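Pomora dish rack review
Aug 28, 2019

I bought the Pomora two-tier rack in January to replace an old Bullby that had rusted at the feet. It is 41 cm wide and fits beside our sink with a little room left over.

Assembly is four screws and a tray. The instructions are poor, but you can work it out in ten minutes. The top tier takes dinner plates upright, though anything deeper than a pasta bowl leans on its neighbour. Mugs go underneath. The cutlery pot hooks on the side and can be lifted off for cleaning.

My main complaint is the drip tray. The spout is too short, so water runs back under the rack unless you push it right up to the sink. Limescale also shows on the tray after a week. The coating has held up well so far and there is no rust yet.

Plastic cups and bowls are light enough to tip over on the top tier, so I dry those by hand.

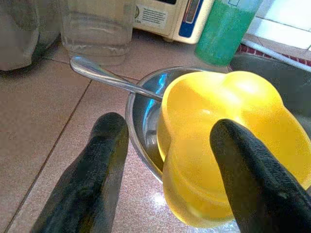
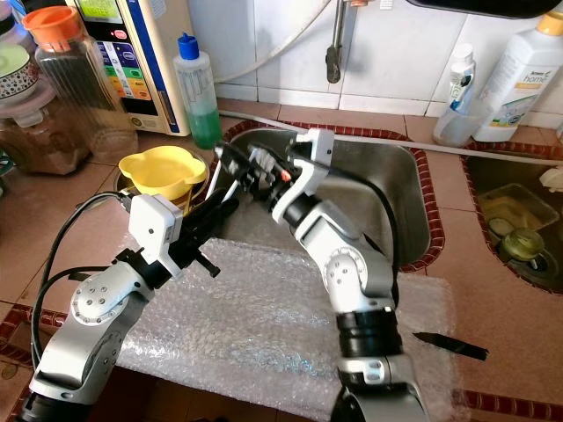 Tobiloba Okeke: I had the same trouble with the spout. A folded cloth under the back feet gives it enough slope to drain. Does the cutlery pot come apart, or is it one piece?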